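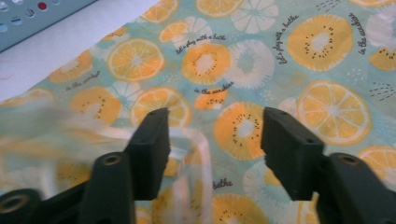

Section 4: Recording your first fabric set

By now your Kostton hand unit should be charged, paired and sitting in its cradle with a green light. Good! This section takes you through your first proper recording session, and it's the part most people enjoy. You'll be doing ordinary things with cloth, and every one of them becomes an example the model can learn from.

You will need:
The hand unit, with both finger pads fitted
A table at about hip height
Six pieces of cloth (see "Choosing cloth")
A memory card with space for one full set

Choosing cloth

Pick a good mixture. Tea towels, napkins, pillowcases and offcuts from the sewing box are all welcome, and busy prints are every bit as useful as plain ones. Fruit, stripes, lettering, the louder the better! Our early sets were nearly all white cotton, and the model got badly stuck the first time Radoslava Kollár handed it a patterned apron. Try to include at least one slippery fabric and one that holds a crease.

Recording an example

1. Lay one piece of cloth on the table. Leave any wrinkles alone.

2. Hold the unit over the cloth with the fingers fully open and the pads facing each other. Check the preview on your phone. Both pads should be in view, with plenty of cloth around them.

3. Press the side button once. You'll hear a short rising tone.

4. Bring the fingers down on either side of the spot you want to pick up. Move at the speed you'd use for a cup of tea you didn't want to spill.

5. Squeeze the trigger until the pads close on the cloth, then lift, move or fold as the task card asks.

6. Open the fingers, draw the unit back a hand's width and wait for one breath.

7. Press the side button again. A falling tone means the example has been saved.

Repeat until you reach 192 examples, which makes one full set. Change the cloth every 32. Most people need a whole afternoon for their first set and get much quicker after that.

Note: Missed grasps are worth having. If the cloth slips out and you go back for it, carry on recording and finish the task. Birsen Yurt's recoveries from the Varside sessions taught the model more about thin cotton than anything else we had.

Note: You can vary where you start. Come in from the left, from a corner, from high up. Small differences between examples are a lovely thing to have.

Caution: Keep your free hand away from the pads while the trigger is squeezed. The fingers close firmly enough to pinch skin.

Caution: Don't cover the lens with your sleeve. Roll long sleeves up above the elbow before you begin.

Checking your set

Open the Stesine app and choose Review. Examples marked amber are under two seconds long and usually come from a double press of the button. Delete these and record replacements. Grey ones have no task card attached; tap one to add it.

When everything shows blue, choose Send. The shared cloth library now holds over 2,970 examples, and yours will join them after the next training run. To see what the model has picked up from your set, turn to Section 5.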